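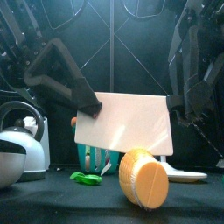 Two-arm board lift: leader arms or hand guiding?

prerk_7
We have a bimanual cell at Prerkgate and are teaching it to pick up a flat white board by the two top corners, hold it clear of a cluttered table and put it down again. The operator drives both arms with a pair of leader arms. 724 demonstrations so far. The trained policy reaches the corners well enough but the two grippers pull against each other once the board is up. Would hand guiding give cleaner data? My colleague thinks so. I am doubtful.

Lalleck
Hand guiding two arms at once needs either two people or one person with very long patience. You also get the person's forearms in every camera view, and they won't be there at run time. Stay with the leaders.

rosenthal_b
Disagree with the above. With leaders and no force feedback the operator can't feel the board being stretched or squeezed. By hand you feel it at once. The forearm problem is solved by replaying: guide the arms by hand, record joint positions only, clear out of the way, play the trajectory back and record the cameras on the replay.

Lalleck
Replay assumes the board starts in the same place to within a few millimetres. With a rigid panel held at the corners, a small offset is enough to lose one side. Then you throw the episode away. I have done this and the yield was poor.

rosenthal_b
Depends on your fixture. Ours was fine.

prerk_7
No fixture here. The objects are moved between episodes on purpose: kettle, basket, toy food, a dish. The board has to clear all of it. Sometimes the lower edge passes very close to something, and the operators tend to tilt the board to get by.

allgate_ops
The tilt may be your problem. If one arm goes higher than the other while both wrists stay fixed, the board has to twist in the grippers or slip. Do the operators rotate the wrists to match, or only lift?

prerk_7
Mostly only lift. The grip is on the very corner, so there isn't much contact to hold the angle anyway. On the left we often end up pressing against the corner with the finger and letting the right gripper do the actual clamping.

allgate_ops
Then you have two different tasks in one data set. In some episodes both sides clamp, in others one side clamps and the other supports. A policy trained on both will give you something in between, and in between is where it drops the board. Label them and train on one.

Boris Bednárik
I agree with allgate_ops on sorting the data first. It costs an afternoon and no new recordings. Three further points.
Check the lag between your leader arms. We found one side running two control steps behind the other because of a USB hub. It looked exactly like arms fighting each other.
Record the commanded position as the action, and keep the measured position separately. Under load the two differ, and that difference is what holds the board. If you train on measured positions the grip goes slack.
Keep the grippers' closing current low. A stiff panel between two stiff arms leaves no room for error, so let the fingers give a little.

Lalleck
Second point is correct and often missed. Third I would not do. Low current on a smooth panel will slip. Put softer pads on instead.

Boris Bednárik
Pads as well, if you have them. I would still start low and raise it.

prerk_7
Checked the logs. Actions are the measured positions, from episode one. The commanded values are in the raw files so I can rebuild the set without recording again. Lag between sides is below one step, so not that.

rosenthal_b
I would still try a small batch by hand for comparison. Fifty episodes would tell you.

prerk_7
Possibly after the retrain. Current plan: rebuild with commanded positions, split by grip type, keep only the episodes where both sides clamp. Will post drop counts when the run finishes, probably late February.

allgate_ops
Post the wrist angles too, please.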